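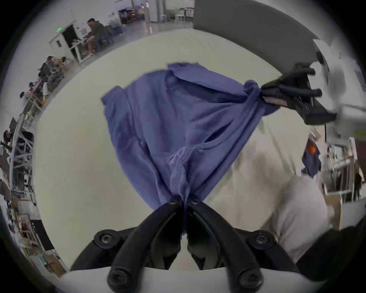

Chapter 6
Cotton and What Becomes of It

Most people own more cotton than they could list from memory. It is in bedding, towels, bandages, coffee filters and paper money, and it is in nearly every closet. A plain blue cotton T-shirt, pulled at one corner, creases in long diagonal lines running away from the point of the pull. Those creases tell us something about how the cloth was made. A T-shirt is knitted, so its yarn runs in loops, and loops change shape under a load before the yarn itself has to stretch. A bedsheet is woven, with two sets of yarns crossing at right angles, and it gives very little unless it is pulled on the bias. This chapter begins with the fiber and works outward to yarn, cloth and finished garment.

6.1 The fiber

A cotton fiber is a single cell that grows from the coat of the seed. While the boll is closed the cell is a thin tube filled with fluid. When the boll opens, the fluid dries and the tube collapses into a flat ribbon with a twist in it. The twist lets neighboring fibers grip one another, and without it spinning would be much harder. Length matters too. Longer fibers make finer, smoother yarn, and short ones tend to work loose and form pills on the surface.

The wall of the fiber is almost pure cellulose. Cellulose attracts water, and cotton is unusual in being stronger wet than dry. This is one reason it stands up to repeated washing - rayon, also made of cellulose, loses strength when wet and has to be handled with more care.
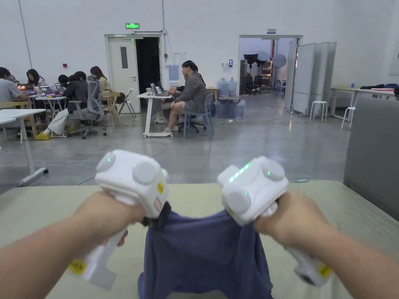 Dyeing depends on the same attraction to water. Reactive dyes form a chemical bond with the cellulose and hold well in the wash. Direct dyes are held by weaker forces and bleed more easily. Indigo sits mostly near the surface of the yarn, and this explains why jeans turn pale at the knees and along the seams.

6.2 A mill as a case study

Several sections of this chapter return to the Vestergaard mill at Brorusport, which knits and dyes cotton jersey. Its yarn comes by rail from the spinning plant at Lusuvside. In April, the month used for our tables, the mill finished 3,422 rolls of cloth. The dye house held its rinse water at 75 degrees Celsius, and each full batch could take up to 2,000 pounds of jersey.

Keep these figures at hand. You will need them in Section 6.4, where we work out how much water is used per pound of finished cloth, and again in the problems on shrinkage. Before that, Section 6.3 follows the yarn from the carding machine to the cone.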